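Small Things I Like: The Blue and White Power Strip

I've been redoing my corner of the studio since January, and friends keep asking what I ended up buying. Most of it is boring (shelves, more shelves), but I have a soft spot for this power strip! Soo-ah Wang talked me out of a plain black one, and I'm so glad she did. It's only a power strip, I know, but it's on my table all day long and I like looking at it.

The sockets come in a soft sky blue, each with its own little switch in a lighter blue. I love a separate switch – the desk lamp goes off at night and the charger stays on.

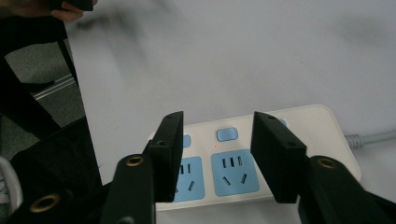 Sky-blue socket, light-blue switch, nicely rounded corners on the white housing.

I tried it a few ways round before I settled. Straight along the back edge looked tidy, but my bulky adapters kept hanging over the side. On a slant, with the near end close to the front of the table and the gray cord going off over the far side, I can get at everything without leaning. Ju-won Kong thinks it looks messy. Ju-won Kong has never seen my drawers.
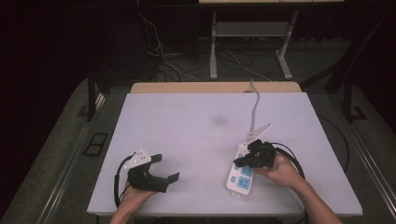
Next up: the cables

I have 3 long ones to sort out and a bag of Velcro ties I bought ages ago, so that's my evening project. Hyun-seo Ko swears by a cable tray screwed under the tabletop, and I'm tempted, though I'd rather not drill into a table this new. If you've found a clip-on one that holds up, leave me a comment!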